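The fault came up at ten past four, when the arm at Calwood had run 200 cables and Kumaresan Kurup had started to think he might get home before dark.

He had the log open at the bench. Joint torque high, wrist, run 201. Then nothing, because the arm had stopped where it was and was waiting for him to say what to do. He walked over, looked, and pressed the red button anyway. The rule was that you pressed the button before you put your hands in, whatever the screen said.

The job was simple enough on paper. Pick up a blue cable, lay it over the hooks of the rack, let go, back off, do it again. Imberg wanted it for their wiring shop in Clorkedell and had asked for a week without a stop. So far the longest stretch was two days.

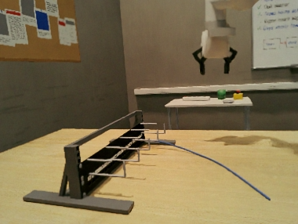

He rang Chu, who had written the grip routine and had since moved to the Clorkedell office.

"It pulled," he said. "It had the cable and the cable was caught on a hook, and it kept pulling."

"It should let go at seven newtons."

"It didn't let go."

"What did the rack do?"

He looked at the rack. The near foot had shifted on the table. He had drawn a pencil line beside it in June, when they set everything up, and now there was a strip of bare wood between the line and the metal.

"It moved," he said.

Chu was quiet for a bit. He could hear her typing. Then she asked which version was loaded, and he read it out to her, and she swore. The force limit had been raised for a test in the spring, so the arm could drag a heavier cable, and somebody had saved the test file over the real one. Every run since then had gone ahead with the wrong number in it.

"Two hundred runs," he said.

"It only matters when it snags."

"I've been reaching in there to straighten the ends, Chu."

"With the button down?"

He didn't answer straight away. Most times, yes. On the second morning he'd been behind and had reached in while the arm was parked up high, because it always waited seven seconds between runs and he knew the rhythm of it by then.
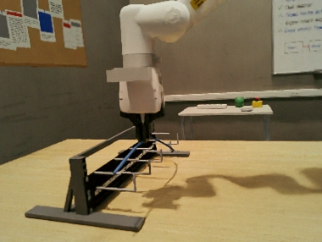 She sent the old file through at a quarter to five. He loaded it, checked the number twice, and wrote it on a scrap of paper which he stuck to the monitor. He slid the rack back to the pencil line. Then he tied a cable to one of the hooks on purpose and let the arm take hold of the other end.

It lifted, the cable went tight, and the fingers opened. The rack stayed on its line.

He did it again with the cable tied to a different hook, and then a third time. After that he filled in the incident form. Under "Was any person at risk" he ticked no, sat there a while, and changed it to yes. The form wanted a paragraph if you ticked yes. He took his jacket off again and started writing about the second morning.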